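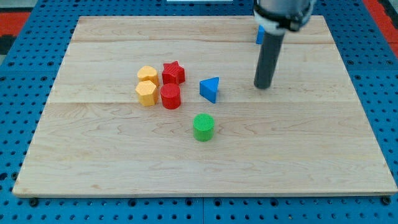

How often does a small pick-and-push cell need to be looked after?

A quick wipe before each run and a proper going-over every 200 hours is enough for most benchtop arms that work on light parts. If the cell sits in the same room as a saw or a sander, halve that.

What follows is how we keep ours going in the workshop at Flernatton. The arm is a Takerix on a drilled base, with a plain wood board as the work surface and a set of colored blocks we use for checking. Most of it will carry over to other makes.

Before you start

Power the arm down at the wall switch. The stop button on the controller holds the joints but leaves the supply on. Wait 2 minutes before you take any cover off.

Cleaning the board

Use a dry microfiber cloth first, then one that is barely damp. Wipe along the grain. Skip furniture polish and anything with silicone in it, as blocks slide farther on a polished board and your push distances will be off for days. If the board has picked up a sticky spot, rub it with a little mineral spirits on a rag and leave it overnight.

Check the joints between planks with a fingertip. A ridge you can barely feel will still catch the bottom edge of a block. Sand it down with fine paper on a flat backing block, then vacuum before the arm goes back on.

Pegboard and feet

Dust collects in the holes. A shop vac with a brush nozzle gets most of it. Compressed air just moves it into the joints of the arm, so leave the air line on its hook.

Snug the bolts under the board by hand, then a quarter turn with the wrench. Go corner to corner. If you tighten one side all the way first, the board rocks. Shanthi Mollah marks each bolt head with a paint pen so she can see whether it has moved, and we have all picked that up.

The rod

A straight rod with a rounded tip is about as simple as a tool gets, but it does wear. Roll it on a piece of glass to see if it is bent. Look at the tip under a bright lamp for flat spots. A small one can be dressed with 400 grit. Anything you can catch a nail on means a new rod.

When you refit it, push it fully home in the collar before you tighten. A rod that sits low will drag on the wood.

Setting the height

Do this after every rod change and any time the board has been off.

1. Jog the arm to the middle of the board, well up.
2. Lay a feeler gauge on the wood. We use 2 mm.
3. Bring the tip down slowly until the gauge just drags.
4. Save that height, lift, and repeat near each corner.

If the corners don't agree, the board is out of level. Shim the low foot with brass strip. Card and folded paper squash within a week.

Checking with the blocks

Set out a few different shapes with bare wood between some of them and a couple nearly touching. Cylinders are good for spotting a push that is off center, as they roll away to one side. A star or a heart will turn if the tip lands in a notch, so use those last. Run 12 pushes at slow speed and measure where the blocks end up. Write it down – the log is only useful if it has the boring days in it too.

Wipe the blocks as well. Warm water and a drop of dish soap will do, and let them dry fully.

Common faults

Arm stops with code 649: on our controller this is the collar switch. Reseat the plug behind the white cover and restart.

Squeak on the way down: dry wrist seal. One smear of Pundness grease, no more.

Blocks land short: dirty board or a worn tip. Clean first.

Nouhaila Abdel Hamid adds that the cable behind the arm should be checked for rubbing every November, when the heating comes on and the jacket gets stiff. Ours had worn halfway through at the clip. A wrap of spiral sleeve fixed it.

Page last changed Feb 3, 2024.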